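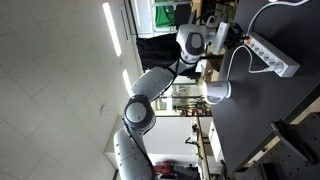 How many demonstrations do you need before the policy stops missing the power strip? More than you'd guess from the papers: we got decent behavior at 60 and behavior I'd call reliable at 104.

Hi all,

Replying to Landix's question below, with a bit of news from our side, since this part has been so much fun lately!

On Friday, Landix wrote:
> We're collecting teleop demos for a cord and outlet task and the
> trained policy hesitates over the strip every time. Is that a
> data quantity thing, or are our operators too careful? Also, do you
> keep the failed tries?

I'd bet on the operators. Ours used to hover too (me worst of all), and the model learned to hover right along with us. We now throw out any episode longer than 90 seconds, and the hesitation dropped a lot after the next training run. Start poses matter as well. Move the strip between episodes, turn it, let the cables fall differently each time. It's tedious and it pays off like crazy.

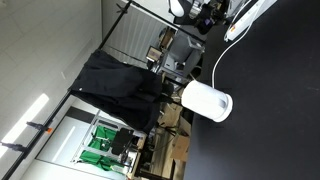 White cup-like object standing on the black tabletop, power strip near the top right, black cloth on its stand.

As for failed tries, we keep them in a separate folder with a one-line note. The ones where the operator misses and then recovers go into the main set, and those are my favorites, you can see the policy pick up the recovery move!

We run 2 camera views in Zulledach and sync them at load time. The loader is the one Montoya posted in January, with a small fix for dropped frames. Happy to send the patch to anybody who wants it, just write me off list.

Yaneth Giraldo
Skultard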